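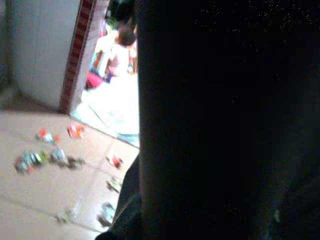 Juwita Hartono's comment under my last post was that I had compared two grippers by what they could hold and had said nothing about what the wrist camera could still see once they were bolted on. She wanted the occlusion figures before she would believe the ranking. Fair enough. I had not measured it, and it changes the order.

The two candidates are the same as before. The Votevard is the wide parallel gripper with the thick black body. The Kerkley is narrower, has a shorter stroke and uses softer finger pads. Both take the same flange, so a swap is four screws and one cable. The task is floor tidying: small toys on ceramic tile, picked one at a time. The camera looks down at a slant past the gripper body and one finger.

With the Votevard fitted, the body covers nearly the whole right half of the view, top to bottom. The near finger comes in low and takes another piece of floor. What is left for the detector is the tile on the left and in the lower middle, plus whatever is further off through a doorway. Toys lying next to the finger are the ones about to be picked, and those are the ones most likely to be partly hidden.

Exposure is the second problem, and I had underrated it. The black body fills so much of the view that average metering pushes everything else up. The lit room beyond the doorway bleaches out, and a white mat in there goes almost pure white. The nearer tile comes out usable, but a pale toy on beige tile is reduced to a smudge. Red and orange ones survive.

What I changed, in order:

Metering window. I moved it off the full image and on to the left-hand floor region only. The controller accepts a rectangle, although the manual puts this under diagnostics for some reason.

Exposure time. I fixed the upper limit at 3,000 microseconds. Before that the driver was free to go as long as it liked, and small objects smeared whenever the arm moved. Gain goes up to compensate, so there is more noise in the dark parts. The dark parts are mostly gripper and I don't need them.

Static mask. I drew one polygon for the body and a second for the finger at full opening. The finger polygon is wrong as soon as the jaws close. I now shift it with the reported jaw position, which is crude but good enough below half stroke.

I then logged both grippers over the same floor and the same approach heights. The Votevard run gave 4,000 usable images. The Kerkley run gave 2,175 before the logging disk filled up, which was my own fault. In the Votevard set, 588 images had the target toy touching or overlapping the finger mask at the moment the grasp was planned. That is 14.7 per cent. I have not finished counting the Kerkley set, so I won't give a figure for it. From the part I have been through it is lower, as you would expect from a thinner body.

Grasping is the other way round. The Votevard closes squarely on toy vehicles and doesn't care much about wheels. The Kerkley pads fold under on anything with a hard edge near the tile, and on glazed tile the toy tends to slide before it lifts. Lowering the closing speed helped. Changing the force limit did nothing I could separate from chance.

Zulkifli Sopacua suggested moving the camera outboard on a bracket, and lent me a Hutapea side plate to try it. It clears a good part of the body from the view. It also adds enough overhang that the cable snags at the end of the wrist's travel, and hand-eye calibration has to be redone after every knock. I managed two knocks in one evening. A shorter plate may be the answer – I have one drawn but not cut.

The detector itself is unchanged, still the Nastetlow build from April with the small-object head. I tried running it on the masked image and on the unmasked one. Masked is better on false positives, because unmasked it occasionally reports the gripper's left edge as an object. Recall is the same within what I can measure.

So the ranking, for Juwita: Kerkley for seeing, Votevard for holding. I have put the Votevard back on with the mask and the fixed exposure, and the Kerkley count will go in the comments once it is done.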